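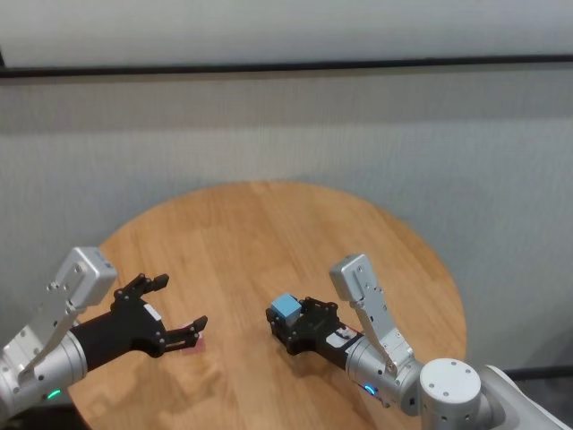
## 14/11/2021 - round table, finish and backdrop

Back on the varnish question. Ranon says their new satin coat doesn't throw light back. I don't buy it. There is a pale sheen near the middle of the top, right where you'd set anything you wanted to look at. Softer than the old gloss, I'll give them that, but "no reflection" is a salesman's phrase.

Kyung-tae wants to call it good enough. His argument is that the grain still reads clearly through it, and it does, long streaks and a nice honey-brown. My argument is that we paid extra for something the tin promises and the wood doesn't deliver.

Sanding record from Jui-lin's sheet:

- first coat, 259 ml, left overnight
- rubbed back by hand, 50 strokes each way (her number, I wouldn't have bothered)
- second coat thinner, room at 65 percent humidity

That last figure bothers me. The Ranon leaflet says 60 or under. So either the humidity did it, or the leaflet gives them an easy way out of any complaint. Mariann thinks the first. I think we can't tell from one table.

Gray backdrop behind: Ottó picked the cloth from Bakos and says it is an even tone from top to bottom. It looks lighter near the top to me, and darker low on the right. Could be the lamps, could be the cloth. He says lamps. He hasn't tried moving one.

The rail sits a little higher on the right in the view as well. Martti swears he leveled it in July. Put a level on it before anybody starts drilling - I've been wrong about this kind of thing before.

To do:

1. Offcut of the same wood, same varnish, on a drier day.
2. Swap the curtain end for end and see whether the dark part moves with it.
3. Ask Ranon what they mean by satin. Get it in writing.
4. No third coat until 1 is done. Kyung-tae, this means you.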